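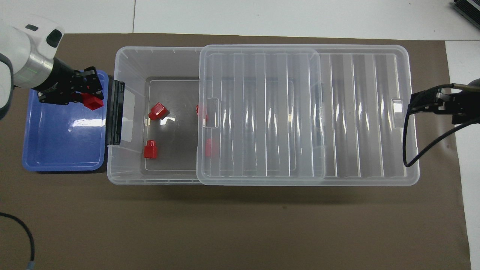

The red block, over the blue tray.

Kedir Negash got off the bus at Skestolgate with the key in his sock. No reason for the sock. His coat had pockets, four of them, all sound. But his aunt had said don't lose it and a sock was what came to mind, and now there was a dent in his ankle the shape of a Vimby door.

November. Half past three and the light going already.

Number 109. He'd written it on his hand and the rain had made it 10-something, so he walked up one side and down the other. A hairdresser's. A place that did keys, ha. Then the green door, the brass flap, his uncle's name still under the bell in his uncle's capitals.

Up the stairs. Cold. Smell of oranges, which made no sense, the flat had been shut since August.

He rang his aunt.

"I'm in."

"Is it bad?"

"It's fine. It's tidy."

"He was never tidy."

"Well it's tidy now."

Silence on the line. Somebody's telly behind her. Then she said, the letters, Kedir, just get the letters, leave the rest, the man from Bråten is coming for the furniture and he can have it all. Three thousand for the lot. She said it like a price she was being asked to pay.

So, the letters. Bureau first. Nothing, string, a tin of foreign coins, a ferry timetable for Sultholm so old that half the boats on it were scrap. Bedroom. Shoes in pairs. A suit he'd only seen at weddings, and not for years, with a toffee stuck in the lining. He ate the toffee. Regretted it, ate it anyway.

Under the bed, a suitcase. Not locked. He sat down on the floor in his wet coat and opened it.

They were addressed to the island. Every one. Miss somebody, The Pilot's House, Sultholm, the surname always a bit smudged as if he'd rubbed it with his thumb before he put the pen down. Stamped. Never posted. Bundled by the year and the bundles numbered in pencil in the corner, and on the last envelope of the last bundle, 512.

He did the sum. Gave up on the sum. One a month for longer than Kedir had been alive.

The phone again.

"Have you got them?"

"What did you think they'd be?" he said.

"My letters. From when I was at school. He said he kept them."

"Right."

"Have you got them or not?"

He looked in the suitcase. He turned the bundles over and there, flat on the bottom, in a bread bag, were a few thin blue ones with a child's writing. Dear big brother it is raining here and the goat was sick.

"Yes," he said. "Got them."

"Good. Good. Come home then, there's soup."

He put the bread bag inside his coat. Shut the case. Pushed it back under the bed with his foot. Got as far as the landing, key in the door, and stood there while the light on the timer clicked off and left him in the dark.

The man from Bråten would have it open before he was down the stairs. You would, wouldn't you. Anyone would.

Back in. Knees. Case.

It was heavier than it had any right to be. It banged on every stair and on the last one the handle came off one side, so he carried it in his arms like a dog, down Skestolgate in the rain, past the keys, past the hairdresser's where a woman in foils turned her whole chair round to look.

The bus home was number 2. It was standing at the stop with its doors open and the driver eating crisps.

"You getting on?"

"Where's the ferry go from?"

"What ferry?"

"Sultholm."

The driver thought about it. Licked the salt off his thumb. "Other side. You want the harbour bus. Last boat's ten to five, mind, if she goes. She doesnt always go in this."

Kedir looked at his hand, at the smear that used to be a number. Looked at the clock over the chemist. Twenty-five past four.

She'd be eighty. She'd be dead. She'd be married with a houseful of grandchildren and she'd say who? Or the house would be a café. It would be shut for the winter and he'd be stuck on an island with a broken suitcase and no sandwich.

Soup, he thought. It would be the lentil one.

He texted with his nose nearly, arms full. Will be late. Keep some soup. Then a second one, do you remember anybody in sultholm, and he deleted that. Then wrote it agian and sent it.

The harbour bus came round the corner with its wipers going.

Her answer arrived as he was getting the case up the step, buzzing against his ribs, against the bread bag, and he couldn't reach it. He paid. He sat. The bus pulled out and he held on to the case with both arms and let it buzz.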